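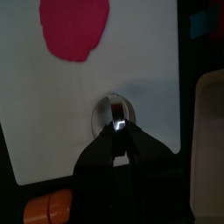
Imprimir | Enviar por correo

Lista de revisión de la cocina compartida Natero, turno de mañana

Revisión hecha por Reynaldo Quiambao, antes de abrir. Escribo los comentarios debajo de cada punto. Pido disculpas por mi español, si algo no es claro me pueden preguntar.

1. Extintor junto a la puerta: CORRECTO
La aguja está en la zona verde. El precinto está puesto. Número de etiqueta 627.

2. Manta ignífuga: CORREGIR
Está en su funda, pero delante han colgado los delantales. Ya los he movido al perchero de la entrada. Por favor, no los vuelvan a colgar en este sitio.

3. Salida de emergencia: CORRECTO
Abre bien desde dentro. El pasillo está libre.

4. Nevera Skonent: CORRECTO
Marca 3 grados. La goma de la puerta está limpia.

5. Nevera pequeña: CORREGIR
Falta la fecha en dos recipientes de masa. Cada persona debe escribir el día y su nombre.

6. Tablas y superficies de trabajo: CORRECTO
Sin cortes profundos. Las tablas se secan de pie, no una encima de otra.

7. Amasadora Vidmar: NO USAR
La rejilla de protección cierra, pero la máquina no para cuando la levanto. He desconectado el enchufe y he puesto un cartel. El técnico de Namum viene el jueves por la mañana.

8. Agua caliente del lavamanos: CORRECTO
Sale a 42 grados. El mes pasado estaba en 40, entonces el ajuste del termo ha funcionado.

9. Suelo: CORREGIR
Hay una baldosa suelta delante del fregadero. Se mueve poco, pero con el suelo mojado es peligroso. He puesto cinta amarilla.

10. Botiquín: CORREGIR
Quedan pocas tiritas azules y la crema para quemaduras está caducada. Las compro esta semana.

Pendiente para la próxima revisión: puntos 2, 5, 7, 9 y 10.

Firmado: R. Quiambao

Imprimir esta página | Enviar por correo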